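4. House rules for shared table cells

4.1 Where the rules came from

The rules below were not written in one go. Most began as a note on the whiteboard at Laxdal after something annoyed somebody, and were then tidied up by Briem and Nørgaard into one sheet. We give them in the form used during the trials, warts included. Existing safety standards cover the arm, the guarding and the stop circuit, and we take all of that as read. They say very little on what goes on the table: how goods are laid out, how a layout is written down, who may change it and when. That gap is what this section deals with.

Two sites used the sheet. Laxdal ran the shop goods task (picking packed food on to a tray), Zivent ran the same task with its own stock. The Noltel logging tool was used at both. Differences between sites are noted where they matter, otherwise assume the same.

4.2 Layout rules

R1. Every layout has a written card before the first run. The card names each item, its holder (rack, basket, bin, organiser) and which way it faces. No card, no run.

R2. Holders first, goods second. Move a holder and the layout counts as new, even if all the goods go back in the same place. Zivent objected to this one, said it made too much paperwork. Kept anyway. Small shifts of a rack were the most common cause of runs that couldn't be compared later.

R3. Goods may be untidy, holders may not. A jar lying on its side is allowed and even wanted, provided the card says so. Shops are untidy.

R4. The receiving area stays where it is for the whole batch. Goods left on it from an earlier run are either logged as part of the start state or taken off. Not both, not "probably fine".

R5. Clear wrapping, foil and see-through holders are marked on the card with a letter S. These are the things that cameras get wrong and later readers want to be able to filter on them.

R6. Swap food that has passed its date for the same product, same size of pack. If the maker has changed the print, new layout.

4.3 Rules for people

One named operator per batch. The operator may stop a run for any reason and does not need to give one at the time; the reason goes in the log afterwards. A second person may be in the room but does not touch the table between runs without saying so out loud. This sounds fussy. Of the 200 batches reviewed by Hennessy, 6 had a change to the table that was in no log at all, and in each case two people had been working together and both thought the other had written it down.

Batches are capped at 100 runs. After that, a break and a fresh check against the card. Urrego argued for a lower cap on the grounds that attention goes well before then. We have no data to settle it.

4.4 Cables and other kit

Cables gave more trouble in review than anything else. The draft rule said "no loose cable on the table" and it was broken at both sites in the first week, by everyone, including the authors. A rule that can't be kept teaches people to skip the rest of the sheet. The version we ended up with:

R7. Cables on the table are allowed outside the working area. Spare length is coiled and tied.

R8. Any kit on the table that is not part of the task is drawn on the card, with its outline, even if switched off.

Egilsson wanted a fixed distance in R7. The tables differ too much in size so the edge of the working area is drawn on the card for each layout insted. Figure 3 shows a layout for the tray task. The middle of the table is kept largely open round the tray, with the holders set out beyond it. Note the tied power cord by the black machine on the right (R7), and the jar on its side on the stepped rack (R3). The clear organiser with the red bottles, the clear rack and the foil-wrapped pack in its basket would all get an S under R5. The small black box on the tray and the jar at its corner fall under R4.

Figure 3. Two-arm cell with a food layout for the tray task. 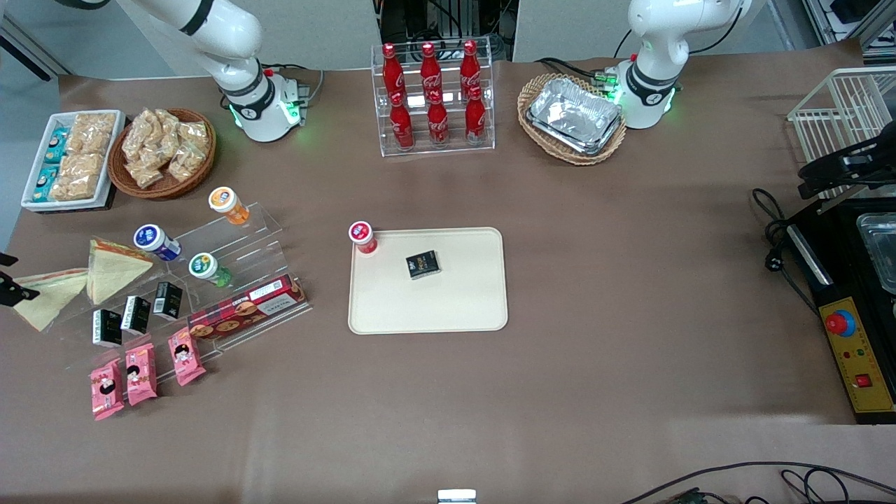
4.5 What the rules do not cover

Lighting. We tried twice to write a rule for it and gave up both times, the Laxdal room has windows and the Zivent room doesn't. Time of day is logged, nothing more.

Gripper wear. Fingers are checked at 1000 runs and replaced if the operator thinks so. A proper test would be better. Nørgaard has a draft based on a plain pull gauge but it has not been tried at the second site.

Hygiene. None of the food is eaten afterwards and the sheet says so at the top. A site where goods go back on sale would need quite different rules and we would not want ours to be borrowed for that.

Finally the sheet assumes one cell per room. At Hinano, where the rules are to be tried next, cells share a wall of shelves, and R2 as it stands has nothing to say on a holder that two cells both use. Briem's suggestion is to give such holders their own card, signed by both operators. Untested so far.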